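Lists > Graltamero Media Professionals > members-discuss > Induction and fellowship > Thread view

Subject: Re: Fellowship assessment, proof of practice for desk editors
From: Forough Vahidi
To: members-discuss
Replies: 4

Replying to the questions raised by the Altden chapter. I have quoted the relevant part and trimmed the rest.

> The revised fellowship rules ask for "published work under the
> applicant's name" covering the last three years. Two of our
> applicants are desk editors at Finard. They have not had a byline
> in that time and are unlikely to get one. One handles copy for
> the regional pages, the other runs the night desk.
>
> Are they excluded? If not, what do they submit? The form has a
> field for links and will not save without at least one entry.
>
> Second, the 2000-word statement. Does the limit include the
> list of posts held? Our applicants have been told both yes and no.
>
> Third, is the induction lecture required before the certificate is
> issued, or only before the name goes on the roll?

On the first point, they are not excluded. Rule 4 has to be read with the note under it, which was left off the web version of the form and appears only in the PDF. The note says that applicants whose work does not carry a name may submit a practice file in place of published work. The file has three parts:

1. A letter from the head of the newsroom, or a deputy, stating the post held, the dates, and the pages or bulletins the applicant was responsible for.

2. Six pieces of copy in two states, as received and as published. Reporter names should be removed from both. Tracked changes are accepted. Screenshots of the editing system are not, as the assessors had trouble reading them in the last round.

3. A note of up to one page on a correction or complaint the applicant handled. It should give the sequence of decisions and the final wording. It does not have to be a case in which the paper was found to be right.

The night desk editor may find part 2 awkward if Finard overwrites the received version on save. The Jafarzadeh group has the same setup. Their applicants last year submitted the agency or reporter email with the published page, and that was accepted. The assessors need to see what changed, and the source of the first version is secondary as long as the letter in part 1 confirms it.

The links field is a fault in the form. Until it is repaired, applicants should enter the address of the publication's front page and write "practice file" in the comments box. Upload the file as a single PDF. The upload page refuses anything over 20 MB and does not show an error, so check for the confirmation email. If it has not arrived within an hour, the file was not received.

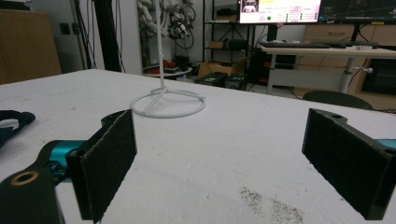

On the word limit, the 2000 words cover the statement only. The list of posts, the list of training courses and the names of the two proposers go on separate sheets and are not counted. I can see how the confusion came about. The earlier rules had one combined document with a limit of 2667 words, a figure inherited from a printed booklet in which it was whatever fitted on the pages. Some chapters are still sending out the old guidance sheet. If yours has a paragraph starting "The combined statement", please discard it.

Statements over the limit will be returned once for cutting. The applicant keeps their place in the round if the shorter version comes back before the closing date in March. A statement returned a second time moves to the next round. Headings count toward the total and footnotes do too. For reference, the shortest statement passed in the last round was 1149 words, so there is no need to write up to the limit.

On the lecture, attendance is required before the name goes on the roll. The certificate is dated from the assessors' decision and can be issued earlier. In practice both are handed over at the ceremony, and the difference matters only to someone who is approved and then cannot travel. That person receives the certificate by mail, may describe themselves as "elected", and may not use the letters after their name until they have attended. The Altden chapter had one such case under the old rules and used the letters straight away. That was allowed then. It is not now.

Remote attendance at the lecture is still under discussion. The objection raised at the last meeting was that the seminar after the lecture depends on small groups working through the same set of copy, and this went badly when half the groups were on a video link. My own view is that the lecture and the seminar should be treated separately, with the lecture open to remote attendance and the seminar in person within 12 months. I will put that in writing for the next agenda. Chapters that want to comment should send text I can paste in, since a general message of support is difficult to minute.

Two smaller items while I am on the subject. Proposers must be fellows in good standing on the day they sign, and a lapsed subscription voids the signature even if it is paid up later. Also, a proposer may not be the applicant's current line manager. The person who signs the part 1 letter therefore cannot usually be a proposer as well, and the Finard applicants should settle this before asking anyone.

I will ask for the note to Rule 4 to be added to the web form. Please reply on the list and not to me directly, as other chapters have the same questions.

Forough Vahidi
Fellowship rules, Graltamero Media Professionals

Shares: 2 | Comments: 0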